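Vernstead House – Bedroom Safety and Condition Checklist
Back bedroom, first floor
Completed by: Caoimhe Mulligan
Copy to: Devendra Vishwakarma (lettings), Evelien Dekker (tenant)
Inspection reference: 1436
Month: April

Ratings are OK, WATCH or FIX. The form used to have a fourth rating, "Acceptable with reservations", which was how I rated everything, so Devendra took it off.

1. Access and way out
Door opens fully: OK
Door closes without a shoulder: WATCH
Route from bed to door clear: OK
Comment: The door sticks for the last inch. Evelien has learned to lift and push. I have asked for it to be planed before she teaches the technique to a guest.

2. Bed
Frame stable when leaned on: OK
Slats, none cracked: OK
Headboard fixed firmly: WATCH
Comment: The grey headboard is sound but one bolt wanted half a turn, and it had it. Sachdeva supplied the bed and the instructions, and the instructions say to check the bolts every 12 months. I am prepared to believe we are the only people who have read that page.

3. Bedding and clothing
Bedding away from heat sources: OK
Clothing away from heat sources: OK
Floor free of trailing fabric: OK
Comment: Laundry was being sorted on the bed when I came in, and I told Evelien to carry on.

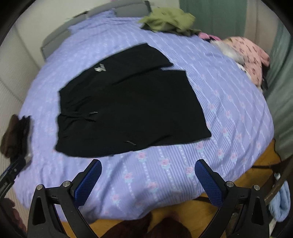
The form has no box for drawstrings, so I am putting them here. On an adult they are a matter of taste. In the wash they come out of one end and stay there, and a long one should be tied before it goes in the machine. The machine downstairs is a Wusel and it has eaten two already. Meenakshi Chaturvedi repaired it both times and has kept the second cord as evidence.

4. Electrical
Sockets firmly fixed, no cracks or scorching: OK
Extension leads, none daisy-chained: OK
Liquids kept away from sockets: WATCH
Comment: Drinks by the bed are permitted and, in hot weather, encouraged. Drinks beside a socket are how I come to write longer comments. Please keep bottles on the other side of the bed with the lid on – a full one holds more than you would think once it is on its side.

5. Storage
Wardrobe doors run on their tracks: WATCH
Nothing heavy stored at height: OK
Louvres intact, no loose slats: OK
Comment: The left-hand door needs persuading. I ran a dry cloth along the bottom track and removed a hairgrip, a button and a quantity of fluff that I did not measure. It runs better. The wardrobe is a Favero and spare rollers can still be had, so please report it again if it drags.

6. Top of headboard
Nothing heavy or breakable above the pillow: OK
No candles, no chargers in use: OK
Comment: Tissues and a soft toy are fine. The test I use is whether I would mind it landing on my face at three in the morning.

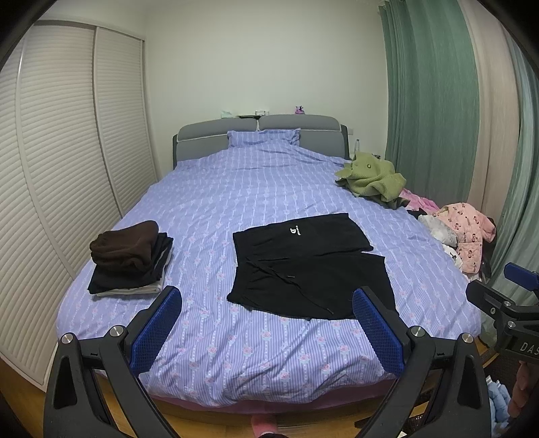
Muireann Gallagher, who did this round before me, used to fail any room with clothes on the bed. Her view was that a bed is for sleeping in and a chair is for clothes. This room has no chair. I have therefore passed it, and if she reads this she knows where I am.

Folded things can go straight in the wardrobe. Anything knitted should be laid flat or folded, as hangers give it shoulders it never asked for.

7. Window and curtains
Window opens and locks: OK
Curtain rail secure: OK
Curtain hems clear of the heater: WATCH
Comment: The heater lives in the hall cupboard until October. When it comes out, keep it at least 60 cm from the curtains and the bedding, and never dry clothes on it. "Just the socks" counts as clothes.

8. Alarm
Smoke alarm sounds on test: OK
Comment: Very much so. Apologies to the ground floor.

Actions
Plane bedroom door – Devendra
Recheck headboard bolt at next visit – Caoimhe
Move bottles away from socket – Evelien
Order wardrobe rollers if the door drags again – Devendra
Add a line about drawstrings to the form – Caoimhe, who has now asked twice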